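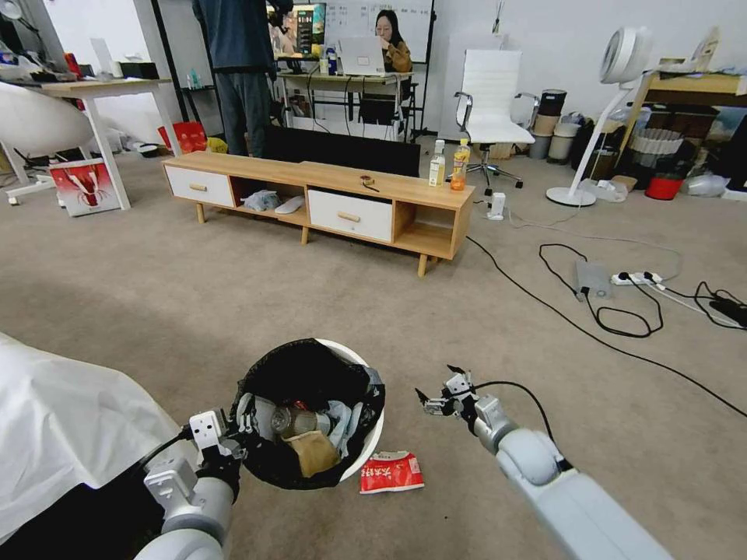

Figure 4.1 Clearing litter from a carpet: two arms at work beside a lined waste bin, with a snack wrapper on the floor nearby.

Chapter 4
Planning a Two-Armed Task

In the previous chapter each team taught a single arm to lift a block from a marked square and set it down on another. The block was rigid, its colour was known in advance and its position did not change. Household work offers none of these comforts. A wrapper may lie flat or folded, a bag may sag at the rim, and the floor may be crossed by cables that the robot must leave alone.

This chapter prepares students for the Tumodari Challenge, the tidying event that closes the course. Teams in the Lelletti robotics club and those following the Cirkamton school syllabus work to the same rules. Each team has 300 seconds to move as many items of litter as possible from the floor into a bin. Points are lost if the bin is knocked over or if an item already inside is pulled out again.

Students should look again at Figure 4.1 before reading further. One gripper is beside the rim of the bin and the other is open above the carpet, near the wrapper. A team planning such a task must decide what each arm is for. The Mac an tSaoi method, used throughout this book, calls these the working arm and the waiting arm. The working arm approaches, grasps, carries and releases. The waiting arm keeps to an agreed position until it is called upon, and its position must be written into the plan as carefully as any movement.

By the end of the chapter students should be able to:
divide a tidying task into separate stages;
assign each stage to one arm or to both;
choose an approach angle for a thin object lying on carpet;
state the conditions under which a grasp should be abandoned;
keep a practice log in the form required for assessment.

The log deserves attention from the first session. Entries submitted for the October assessment must record failed grasps as well as successful ones, with the stage at which each attempt ended. The class record used in Section 4.3 contains 2,990 attempts, of which over half ended before the object left the floor. Students will use it to compare approach angles and to judge which changes to a plan are worth testing.

4.1 Dividing the task into stages

A stage is a part of the task with a clear beginning and a clear end. "Pick up the wrapper" is too broad to be a stage - it contains an approach, a descent, a closing of the fingers and a lift, and any of these may fail separately.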